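Review: Rurura two-finger gripper kit, one semester in a student robotics club

Posted December 3, 2022

Our club bought the Rurura kit for the manipulation half of this year's project, which is PC assembly and teardown with a single arm. We have used it at most meetings since the start of the semester. Before that we ran an older Kramer parallel-jaw unit, so most of the comparisons below are against that one.

What comes in the bag: black links, a motor, a controller board, two sets of fingertips, hex screws in 4 lengths and a hex key that rounded off in the first week. Buy a better key. The printed manual covers mechanical assembly well and stops at the wiring diagram. Everything past that is on the Cunidlow site, who sell the kit in the US. Price was $312 with shipping.

Assembly took two students 6 hours over two meetings. The linkage is sensitive to screw torque. Too tight and the fingers stall near full close, too loose and the tips wander sideways under load. We ended up with a quarter turn back from snug and thread locker on the pivots. The manual gives no torque value.

Driver support is adequate. The controller speaks plain serial, and position commands are repeatable enough that we stopped re-homing between runs. Current feedback is noisy. We average it over six samples before using it as a contact threshold, and the lag this adds is noticeable on stiff parts. The Kramer had cleaner feedback but a wider body, and it would not go into a computer case without hitting the side wall.

Reach inside the case is the main reason to pick the Rurura. The links are bulky near the base, but the tips are narrow enough for work between connectors. Our memory task uses a desktop board left mounted in its chassis, with the processor taken out and the supply cables still in place. The arm brings a module to a slot, lines it up and pushes.

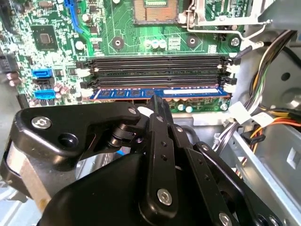 Pushing is where the stock fingertips are weakest. They are hard and smooth, and a module held off center tends to rotate when one end meets resistance first. We cut pads from Jollow rubber sheet, 2 mm thick, and the rotation mostly went away. The pads wear at the corners and need replacing every few meetings.

The other complaint is cable routing. There is no channel for the motor lead, and it has to be tied back along the arm by hand. Ours caught on a drive bay during a wrist rotation and pulled out of the controller - no damage, but the connector has no latch, so expect this.

Spare links can be ordered singly. We have replaced one so far, after a student drove the arm into the bench.

Rating: 4 out of 5 for clubs that have someone comfortable with serial code. For a first-year group I would take off a point for the manual.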